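Preguntas frecuentes: compra y presupuesto de la celda de picking

Trolto, equipo de automatización. Actualizado el sábado, 1 de febrero de 2025

Versión rápida, la iremos ampliando. Si vuestra duda no está, al buzón del proyecto y la añadimos.

¿Qué se va a comprar exactamente?
Una celda para pasar piezas sueltas de una cubeta a otra. Brazo, pinza, controlador, cámaras, mesa, cubetas. Vallado aparte, va en otra partida (seguridad, no la nuestra).

¿Por qué no sale en el presupuesto de este trimestre?
Porque la oferta llegó tarde. Entra en el siguiente si Stalterbridge firma el alcance. Sin firma no hay pedido, por mucho que corra prisa.

¿Cuántas ofertas hay?
Dos. La de Ó Dubhghaill, con integración incluida, y la de Drandach, solo hardware. No son comparables línea a línea, ojo. A la de Drandach hay que sumarle horas nuestras de programación y puesta en marcha, y esas horas tambien cuestan.

¿Qué se suele olvidar al presupuestar?
Cables. Mangueras, canaletas, bridas, alargos. También dedos de recambio para la pinza, la mesa, la fijación de las cubetas y el transporte. Hemos reservado 3.000 euros para todo eso y seguramente iremos justos.

¿Las cubetas tienen que ser industriales?
Para pruebas no. Tamaño parecido a las de producción y que no se muevan, con eso vale. Sujetas con sargentos a la mesa de madera, suficiente. La fijación definitiva se diseña cuando tengamos medidas cerradas, antes es tirar el dinero.

¿Y el fondo de la cubeta?
Presupuestad repuesto. Se raya. Un fondo rayado o con manchas le cambia el contraste a la visión, así que conviene probar con cubetas usadas y no solo con las nuevas del catálogo.

¿Qué objetos usamos para validar?
El juego de pruebas tiene 46 referencias. Formas raras a propósito: botellas tumbadas, cepillos, figuritas, cosas ovaladas. Si alguien quiere meter las suyas, que las mande antes de cerrar la lista. Nada de vidrio, nada que gotee.

¿Pinza de dedos o ventosa?
De dedos en la primera fase. La ventosa está pedida como opción, con precio aparte. No la quitéis de la hoja aunque salga a cero, que luego hay que volver a pedir oferta.

¿Cuánto tarda en llegar?
Alrededor de 5 meses desde el pedido, según el proveedor. Contando montaje y pruebas, septiembre. Si alguien os promete antes, que lo ponga por escrito.

¿Alquilar en vez de comprar?
Se miró. Sale a cuenta para un piloto corto, no para lo que queremos hacer. La hoja de cálculo está en la carpeta compartida, pestaña "alquiler", con los supuestos al lado.

¿Mantenimiento?
El primer año va en la oferta de Ó Dubhghaill. En la de Drandach no. A partir del segundo, contrato anual en los dos casos, pendiente de precio.

¿Qué espacio hace falta?
La mesa más paso libre alrededor para quien cambia las cubetas. Mirad el suelo y la toma de corriente antes de decir que sí a una sala. Y por dónde entran los cables, qeu en la última visita no lo apuntó nadie.

¿Quién aprueba el gasto?
Compras, con el visto bueno técnico adjunto. Mandad las dos cosas juntas o lo devuelven.
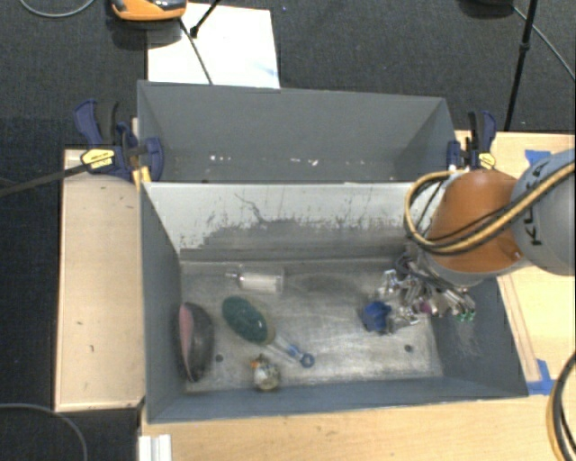 Brazo KUKA con pinza sobre la cubeta delantera; la segunda cubeta, detrás.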